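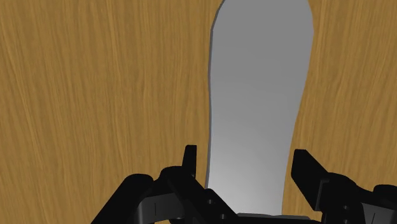
*Fig. 6. Simulator view, gripper open, fingers on either side of the gray test piece.*

## 3. Setting up the flat-item chore

This section covers the first chore most Leleo owners try, which is picking up one thin, flat item from a table and putting it in a tray. Complete it in the simulator before you move to the real arm. If you haven't installed the Clodside simulator, go back to Section 2.

Please read the part called "What to expect" before you plan any work around this chore. A flat item on a flat table is still one of the harder jobs for a two-finger gripper. People slide a fingernail under the edge without thinking. Leleo has to squeeze from the sides, and there is very little side to squeeze.

### 3.1 Load the scene

1. Start the simulator and choose **Chores > Table > Flat item**.
2. Set the table surface to **Wood**. The grain gives the wrist camera something to track. Plain white tables work poorly with the current software.
3. Set the item to **Flat, gray**. Leave the item color alone for now.
4. Press **Reset**. The arm moves to its start position with the gripper open.
5. Switch to the wrist view.

You should have a finger on each side of the item and a strip of table between the item and the right finger. If a finger covers the item, press **Reset** again. If it happens 3 times in a row, run the wrist alignment in Section 2.6.

> **Note:** The two fingers don't look the same in the wrist view. The left one looks narrow and the right one looks broad. This isn't a fault and does not need adjusting.

### 3.2 Teach the grasp

1. Turn on **Hand guide**.
2. Lower the gripper until the height readout shows 2 mm.
3. Center the item between the fingers. Use the arrow keys for small moves.
4. Close the gripper slowly. Stop when the force bar turns green.
5. Lift straight up. Don't tilt the wrist during the lift.
6. Move over the tray, open the gripper, and press **Save**.
7. Repeat until you have 6 saved grasps. Start each one from a slightly different angle.

> **Caution:** Do not go below 2 mm on a real table. The simulator lets the fingers pass through the wood a little before it stops them. The real fingers will scratch the table or trip the motor guard.

If the item pivots as the fingers close, you are holding it too close to one end. Move toward the wider part and try again. Delete bad grasps instead of leaving them in the set. The planner will copy them.

### 3.3 Run the chore unattended

1. Choose **Run > Batch**.
2. Enter the number of tries and turn on **Random start**.
3. Leave **Stop on drop** off for the first batch.
4. When the batch ends, open the report and look at the dropped items first.

Anything listed as "no contact" means the fingers closed above the item. Lower the grasp height one step and run the batch again. "Slip" means the fingers touched the item but lost it during the lift. Add two more saved grasps near the middle of the item.

### 3.4 What to expect

We ran 316 tries of this chore in the simulator with the default settings. More than half ended with the item in the tray. On the real arm at our Osley workshop the results were lower, and they changed with the table. A soft mat helped. Glossy varnish made it worse.

So, can Leleo clear a table for you? Not yet. It can pick up one known item, from a clear surface, at a speed most people will find slow. It can't yet sort a pile, separate two items that are stuck together, or handle cloth. For shop-floor use, treat this chore as a way to feed single parts to a person who checks them. Don't put it in a line where a missed part stops the next station.

The Ong finger pads, sold separately, have a thin lip that gets under some flat items. If you fit them, change the finger type in **Settings > Gripper** and teach all grasps again. Old grasps will not carry over.

### 3.5 Before moving to the real arm

- Tray fixed to the table
- Grasp height checked with the feeler card
- Stop button within reach of the person watching
- Batch report saved under the arm's serial number

Go on to Section 4, Connecting the arm.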